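Unit 4: Gathering Demonstrations for a Learned Grasping Policy

Course handout – Robot Learning Laboratory
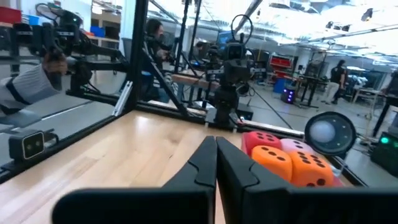 Prepared by the Fivia Laboratory teaching staff
Revised March

Print this page | E-mail this page

4.1 Purpose of the unit

Students in this unit collect the examples from which a grasping policy will later be trained. Units 1 through 3 treated the policy as a given and asked how it could be tested. From this point on, each group is responsible for its own data, and the quality of the final project depends on the care taken during collection.

An example, in the sense used in this course, is one complete recorded attempt at a task. It contains the images from every camera, the joint positions of the arm, the opening of the gripper, and a short written instruction. The course refers to one such recording as an episode.

4.2 The task

The standard task is the selection of one foam die from a small cluster on a wooden tabletop. Soft dice are used for three reasons. They tolerate a poor grasp, they have flat faces that a parallel gripper can hold, and they carry pips, so that an instruction can refer to color, to number, or to both.

The view at the head of this handout was taken from the wrist of the arm, with the fingers just above the table. One red die, one pink die and two orange dice are grouped to the right of the fingers. The instruction "pick up the orange die" is therefore ambiguous for this layout and should not be recorded with it. "Pick up the orange die nearest the gripper" is acceptable. "Pick up the pink die" is also acceptable, but the operator must plan the approach with care, as the orange dice stand in front of it.

4.3 Camera views

Each station records a wrist view together with at least one fixed view. The wrist view shows the contact between finger and object well and the rest of the workspace poorly. In the wrist view above, the fingers take up much of the lower part of the image, and a policy trained on that view alone tends to lose track of objects that pass behind them. The fixed view supplies what is missing. A small depth camera on a low rail can be seen at the left edge.

Students should also note how much of the room the wrist camera takes in. People, neighboring arms, ceiling lights and a lit monitor all appear beyond the frame of the workspace, and the glass panels add reflections. A model may come to rely on such details if they never change. Groups are asked to divide their collection among several sessions and to vary the starting position of the arm in each one.

4.4 Procedure

Each group records 48 episodes per session. Before the first episode, confirm in the Findora recorder that all streams are active and that their clocks agree. Then proceed as follows.

1. Place the dice by hand, following the layout card.
2. Withdraw hands from the workspace and call "clear."
3. Enter the instruction before moving the arm.
4. Perform the task at a steady pace – neither pausing above the table nor correcting more than once.
5. Mark the episode as success, failure or discard.

Failures are kept. A dropped die is useful to the evaluation in Unit 6, and groups that delete their failures will have nothing to submit for that exercise. The discard label is reserved for recordings with a missing stream, a wrong instruction or a hand in the workspace after the call.

An operator who must guide or steady the arm by hand should do so only in manual mode, with a partner at the stop button.

4.5 Size of the shared set

The Kikuchi set, built by earlier sections of this course, holds 1354 episodes. The target for the present section is 2000. Of the existing episodes, 295 carry instructions that do not identify a single die, and these have been moved to a separate folder. They may be used for the relabeling exercise but not for training.

4.6 Work to be submitted

Submit the session folder through the Trivonance course page, with a log of one page. The log should state the layout cards used, the number of episodes under each label, and any change made to the lighting or the cameras during the session. Written instructions will be read by a member of another group, who must be able to point to the intended die in the first image of the episode.

Reading for the next meeting: course notes, Unit 5, sections 5.1 to 5.3.

This site uses cookies to remember your display settings. Accept | Learn more

Contact the laboratory | Copyright Fivia Laboratory | Back to top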